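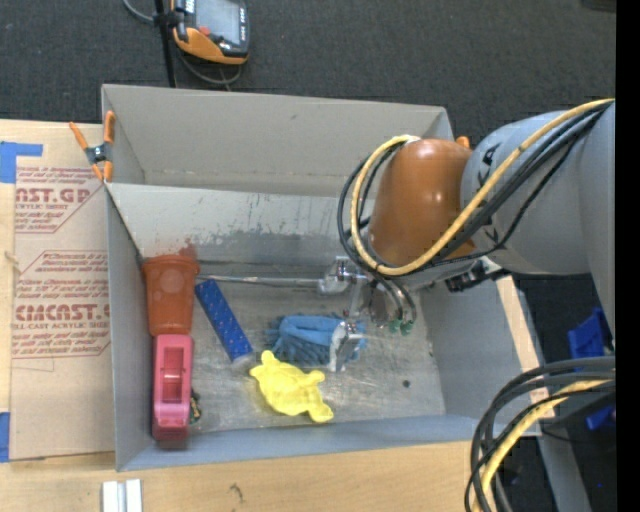 Carpet in a home workshop: keep it or pull it out?

Trosano Forum > Home and Garage > Floors

halport_dan
We moved in August and the spare room has carpet from wall to wall. I want to put my workbench in there. My wife says to leave the carpet, I say it must go. What do you think?

m_rashidi
I had the same question when I came to Jotora. I kept the carpet for two years and I do not regret it. It is warm for the feet, and a dropped chisel does not break. Please buy a good vacuum cleaner – the small one I had was not enough.

oldpine7
Disagree. Sawdust goes down into the carpet and stays there. I pulled mine out and filled four bags, and the smell in the room was gone the same week.

m_rashidi
This depends on the work, I think. I do mostly repair of clocks and small radios, so I make very little dust. For sawing I go outside. But it is true that small screws disappear. I keep a magnet on a string for this.

halport_dan
It will be some sawing, mostly shelves. Is there something between the two?

kettle_b
Put plywood sheets on top of the carpet where you stand. No glue, no nails. When you move out you lift them and your landlord is happy.

oldpine7
And the bench will rock on it. Soft carpet under plywood is like a mattress.

kettle_b
Mine is low pile and does not rock. Dan, how thick is yours?

halport_dan
Seven millimeters with the pad. I will try one sheet first and write again.

m_rashidi
Good plan. Please check the corners for moisture before you cover them.

Mutua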